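Kiltadska Toy and Household Reuse Room
Progress report to the Burkent Fund, second period
Prepared by Aiguo Xue
2018-06-16

Summary

The reuse room has been open for the whole of this period. Donated toys and small household goods are being taken in, sorted, cleaned and passed on to families and to the play groups on our list. We are close to the plan you approved, with two exceptions: cleaning takes longer than we budgeted for, and the shelving for the back wall arrived late. Both are covered below.

Intake

We took in 362 bags and boxes during the period. Most came through the drop-off hatch on the Yao Street side. The rest were collected from schools that were clearing out storage before the summer break. Quality is better than in the first period. We put that down to the new sign at the hatch, which says what we can't take: car seats, anything with a cord, opened craft kits, and stuffed animals larger than a pillow.

Mixed loads are still the norm. A typical bag has toys on top and kitchen things, cloths and odd plastic parts underneath. We had hoped that donors would separate these at home, and a few do, but we no longer plan on it. The intake form has been changed so that mixed loads are entered on one line instead of four. The old form was holding up the hatch.

Sorting

Sorting is done in three passes. The first pass takes out trash and anything broken with a sharp edge. The second divides toys from household goods. The third goes by age group for the toys and by room for the household goods, so that kitchen items, bathroom items and linens each end up in their own crates.

The third pass is where most of the questions come up. Action figures were going into the preschool crates whenever they were large, and they have been moved to the school-age crates as a rule. Divided trays are another case. Some belong to a toy set and some are ordinary household trays, and sorters were spending too long trying to decide. The rule is now that a tray without its set goes to household. Loose sticks and handles are held for 28 days in case the rest of the toy turns up, then discarded.

Cloths were not in the original plan at all. They come in with almost every load, often wrapped around something else. We wash the good ones and use the worn ones for wiping down crates. The good ones have been popular with families, and we would like to list them as a separate item next time.

Cleaning

This is the part of the work that is behind. The budget assumed that hard plastic could be wiped and dried in a single session. In practice anything with grooves or compartments needs a brush and a soak, and there is one sink. At the worst point we had 100 crates waiting – the whole stock of crates, so sorting stopped until some were emptied.

We have made two changes. Flat and smooth items are wiped at the sorting table and skip the sink. Items with compartments are soaked overnight and brushed the next morning. The backlog has been going down since then, though it has not cleared. A second sink was quoted by Fledotance, the plumbing firm that did the first one, and the quote is attached as Appendix B. We are not asking for a decision on it now.

The bins take wear too. Mixed toys and household pieces leave marks on the inside, and the marks hold dirt. Bins are now scrubbed before each new load, and the date is written on a tag. 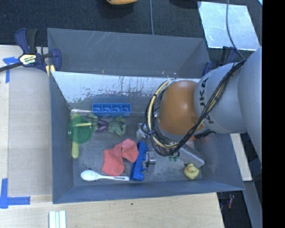
Aiguo, the marks on the inside of the bins matter less to me than the hold time for loose parts. Four weeks seems long for a room with no spare crates. Could you cut it in half, or keep the parts in one drawer? Please also say in the next report how many families came back a second time. – Burkent Fund, comment on draft

We have taken up the drawer. Loose parts came out of the crates the same week and are kept in the drawer unit next to the hatch, with the hold time unchanged for now. Return visits were not recorded in this period. The sign-out sheet has a box for them from now on.

Distribution

Families choose for themselves on open afternoons, and play groups send a list ahead. Puzzles and building sets go first. Household goods move more slowly, apart from linens and kitchen trays. We have moved the household shelves closer to the door, and it is too early to say what difference that makes.

Spending

Spending on crates, tags and cleaning supplies is within budget. The shelving cost what was quoted, but the invoice came in after the period closed and will appear in the next statement. Water use is higher than planned because of the overnight soaking.

Next period

The back wall shelving will be put up and labeled. We will finish the cleaning backlog and bring the sorting rules together on one printed sheet for the table. The school collections start again in September, and we would like the drawer system settled before then. Appendix A has the intake figures by month.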